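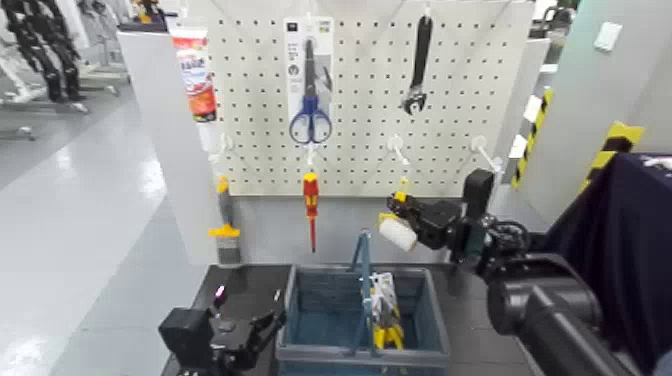

Projects > Student Reports > Robotics Lab > Tool Return Planner

Overview | Methods | Results | Code | Downloads

Tool Return Planner: Final Report

Our project was the software layer that decides where a hand tool goes on a pegboard and how the arm should get it there. We called it Jundovus. The low-level joint control came with the lab's setup and we left it alone. What we wrote was the hook detector, the slot assignment step, the motion planner wrapper and a log viewer. The test tool for most of the development was the small paint roller with the yellow handle, held in the right gripper. It is light, but the white cover is wider than the handle, so the planner has to treat the held object as part of the arm. Our first version did not do this, and it produced paths that took the cover through the neighboring hooks.

Perception

The head camera gives the overall view of the board. We fit a plane to the board using the grid of holes, which are evenly spaced and easy to pick out with a blob detector. Once the plane is known, every hook can be given a row and column. The hooks are harder. They are white on a white board, and under the ceiling lights the detector often returned a hook's shadow in place of the hook. We trained a small segmentation network on 3,000 labeled crops, and this worked better than any threshold we tried.

A hook counts as free if no tool mask overlaps the area under it. Packaged tools caused trouble with this rule. The backing card on the scissors is much larger than the scissors, and it blends into the board, so the mask stopped at the blades. We fixed it by storing a footprint for each tool in the Rolleck configuration file and using the footprint instead of the mask.

Planning

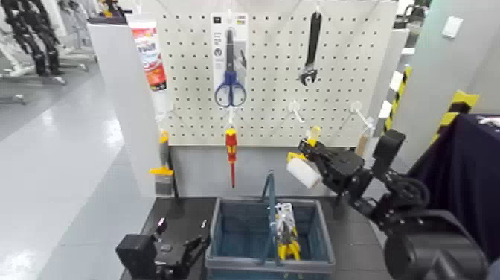 Slot assignment runs once per tool. It takes the list of free hooks and gives each one a cost from the reach distance, the clearance on both sides and the angle the wrist would need. The lowest cost wins. We had planned to solve the assignment for the whole basket at the start, but the free list changes whenever a tool shifts on its hook, and redoing it each time was simpler to debug.

The path itself has 2 stages. The first moves the tool to a standoff pose in front of the board with full collision checking. The second is a straight approach with the wrist angle locked. Collision checking is reduced in the second stage to the held tool and its nearest neighbors. If the second stage fails, the arm backs out along the same line and the planner asks for a new hook.

Both arms share one planning scene. We only move the right arm while hanging, and the left is entered as a fixed obstacle.

Wrist camera check

The head view can be blocked by the forearm during the approach, so the last correction uses the wrist camera. It sees the board at a steep tilt and turned on its side. We rotate the tool templates to match before comparing them, and we reject any match that reaches the image border. 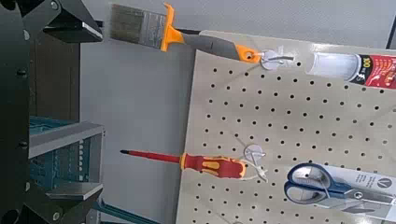
Figure 3. Wrist camera view of the board, with the brush, screwdriver and packaged scissors lying sideways in the image.

Clear hooks are the weak point in this view. The wire loop is thin, and the detector finds it more reliably when a tool is on it. For a free hook we fall back on the grid position from the head camera, corrected with the holes visible from the wrist.

Remaining problems

The log from our last test session holds 26 planner failures. Most came from the standoff pose being out of reach for hooks near the right edge of the board. Moving the standoff closer solves those but brings back the clearance problem with the roller cover. The other open issue is timing. Wrist images and joint readings are stamped by different clocks, and the offset drifts over a long session. We correct it at startup only. The next group should do this continuously, starting from the sync branch, which builds but has not been tested on the arm.

Report submitted Feb 18, 2026

Related reports
Poduval: A Log Viewer for Arm Trajectories
Clavirstead Bin Sorting, Final Report
Calibrating Head and Wrist Cameras
Lab Software Setup Notes, June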